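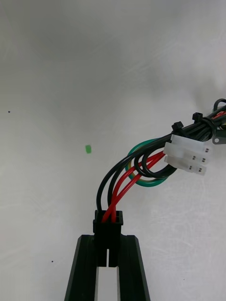

To: harness-assembly list
Subject: Re: Cable tie spacing and the black four-way connector

Dear members,

Thank you to the Dokville workshop for its question, which is quoted below so that those who receive the digest can follow.

> We have begun on the Cetenwood order and would appreciate a ruling
> before the next lot goes to the bench. The work sheet asks for ties
> "at suitable intervals" and gives no measurement. Our assemblers also
> differ on the order of the wires in the black connector. Some put the
> two reds together in the middle with a black on either side, while
> others have been pairing by colour.
> Is either acceptable?

The wording of the sheet is regrettable and will be revised in June. Until then, the first tie is to be placed just past the white connector, on the side nearer the bracket, and the second 70 mm further on. Tie tails should be trimmed close to the head. A projecting tail catches on the sleeves of whoever handles the harness next, and 12 units in the Procházka lot were returned for that fault alone.
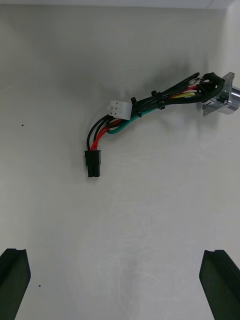
On the black connector, the reds are to sit side by side in the centre with one black wire at each outside position. Pairing by colour is not acceptable for this order. Workshops that have already completed units in the other arrangement should set them aside, labelled, and advise the list of the quantity.

The red and black wires should leave the bundle with enough slack to form an easy curve into the housing. Please do not pull them straight to make the work look neater. The green wire is to follow the lower side of the bundle and is not to be drawn under the ties.

Loops of spare black wire near the metal fitting may remain as they are for the present. Prurkura has been asked whether it wants them dressed back and has not yet replied.

The order stands at 3000 units, of which 379 have been accepted. Revised work sheets will be sent to each workshop by post as well as to this list. Copies of the old sheet should then be recycled, including any taped up at the benches.

Regards,
Assembly Standards Office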